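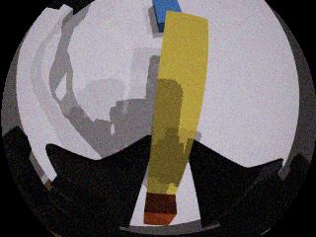
Render: Kwabena Quartey

Board index > Home and Shop > Paint and Finishes

Thread: Is "one coat" yellow a real thing, or do we all just keep falling for it?

grumblepaint
I'm redoing a hallway and a bench in yellow because my wife likes yellow and I lost that vote. The store sold me a gallon of Kadlec one coat interior in a strong, warm yellow. The label says one coat over any color. I put one coat over off-white and could still see every pencil mark. Two coats and I could still see the patch over the light switch. I'm now looking at a third, and I want to know if anyone has ever gotten a one coat yellow to cover in one coat. I don't mean your cousin. You, with your own roller.

sandpit_ed
No. Yellow pigment is weak stuff. It has been weak my whole life and they keep printing new labels. Gray primer, then two coats.

mrs_tollgate
Gray primer under yellow? I always heard white.

sandpit_ed
White works if you want it bright and you don't mind an extra coat. A light gray hides better and you lose a little brightness. Pick which one you can live with.

Quartey_K
I'd push back on blaming the can right away. What sheen, what roller, and what light are you judging it in? A hallway with one window at the end will make the same yellow look like two paints. Up by the window it's clean, down by the baseboard it goes toward olive and everybody swears it's blotchy. I've seen people repaint a wall that was fine.

grumblepaint
Eggshell, half inch nap, overhead bulb. I can read pencil through it, Kwabena. That isn't the light.

Quartey_K
Fair enough on the pencil. I still think the blotchy complaint gets overused. The render I put up is one flat yellow and the lower half goes dark and dirty where the shadows land. Same yellow right down to the orange end. People look at a wall like that and go buy more paint.

nine_inch_frame
A render isn't a wall. The computer doesn't skip spots or run the roller dry. I don't see what it proves.

Quartey_K
It proves shadow changes yellow a lot. I didn't say more than that.

nine_inch_frame
Okay, then we agree on something nobody was arguing about.

Tadeusz Adamczyk
I painted rentals for a living until my knees quit. My two cents on the "one coat" words. Read the back of the can, in the small print. The ones I used to buy all had a coverage number, and the one coat promise only held if you put it on that thick. Nobody rolls it that thick because it sags. So they can say it and you can't catch them.

grumblepaint
Went and read mine. You're right, there's a line saying one coat hide depends on the surface, the color chosen and the application. So it depends on the wall, the paint and the guy. What's left?

Tadeusz Adamczyk
The lid.

mrs_tollgate
We used the Ornoter in our kitchen, a buttery yellow, and it covered in 2 over beige. Very happy with it. It does cost more.

sandpit_ed
Buttery is mostly white base. Of course it covered. Try that brand in a school bus yellow and report back.

mrs_tollgate
I don't want a school bus kitchen, Ed.

bundthorpe_fan
Has anyone tried the Bundthorpe tinted primer? They say they match it to the topcoat. The display at my store claims 117 colors tested.

nine_inch_frame
Tested by who? Tested how? "Tested" could mean they opened the can and it was paint. I'd like one store display that says what the test was.

bundthorpe_fan
I was only asking.

nine_inch_frame
And I'm asking too. Not mad at you. I did use a tinted primer once, a different brand, and it helped on red. Couldn't tell you for yellow.

Tadeusz Adamczyk
Tinted primer is fine. Don't let them tint it the full color, though. You want to see where your topcoat is going. If both are the same yellow you'll miss strips and find them in the morning.

shelfwright
What about the bench? Everyone went straight to the wall. I painted toy shelves with Eron enamel, yellow with a rust orange end on each board, and the edges were the worst part. It took 4 coats on the corners, and the orange covered way faster than the yellow did.

sandpit_ed
Ease the corners with sandpaper first. Paint pulls away from a sharp edge.

shelfwright
I did. Still 4.

grumblepaint
Update. I primed a test section in light gray and put two coats over it. Pencil marks are gone. It's a shade duller than the part with no primer. My wife says she can't see a difference. So that's three trips around the hallway with a paint that says one. I wrote to the company and got back a coupon for more of the same paint.

mrs_tollgate
Did you use it?

grumblepaint
It's on the fridge. This thread has over 4,000 views, by the way, and I still haven't heard from one person who did it in a single coat.

Quartey_K
I'd do the bench next to the window.

grumblepaint
The bench is going in the garage till December.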